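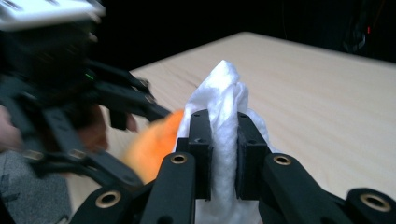 Household > Furniture > Wooden tops > Scuffs and dull patches

I've put off writing up how I look after plain wooden table tops, mostly because I kept changing my mind about the soap, but after a whole August of visitors, felt pens and one very determined jigsaw party I've had plenty of practice, so let's go through it from the beginning.

You'll need two soft cloths, a bowl of lukewarm water, some plain soap flakes (I use Zasum, though any unscented flakes will do), an ordinary pencil rubber and, if the marks are stubborn, a sheet of very fine abrasive paper. A tin of Porlow wax is nice to have for afterwards, but don't rush out for it.

First, find out what finish you've got. Put a drop of water somewhere out of the way and go and make a cup of tea. If the drop is still sitting up like a bead when you come back, the top is probably varnished or lacquered, and you can stop at the soap stage. If it has sunk in and left a darker spot, you've got an oiled or bare top, and everything below applies to you (the spot will dry out, don't worry!).

Dust the whole surface, including the rim of any holes or joins, where crumbs love to gather. Then stir a spoonful of flakes into the bowl, dip a cloth, and wring it as hard as you possibly can. I mean it, twist it until your wrists complain. Wipe along the grain in long strokes from one end to the other, and follow straight away with the dry cloth.

Now for the dark streaks. Try the pencil rubber before anything else, with light pressure and a bit of patience, and brush the bits away as you go. Shoe marks and rubber feet often come off with that alone. If a shadow is left behind, go over it with the abrasive paper, again with the grain, and feather out well past the mark so you don't end up with a pale island in the middle of the table. My first attempt left exactly that, and I had to keep a fruit bowl on it for months. 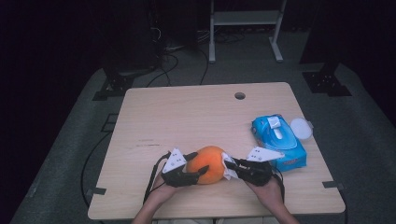 Lena Bednarek says I'm far too timid with the paper, and that on an oiled top she does the whole surface every time, edges and all, "or you'll be chasing patches until Christmas". She may well be right, and if your table is small it's hardly any extra work.

Leave everything overnight before you wax. Then use less than you think you need, rub it in with small circles, wait a quarter of an hour and buff with a clean dry cloth. If it still feels tacky the next morning, buff again.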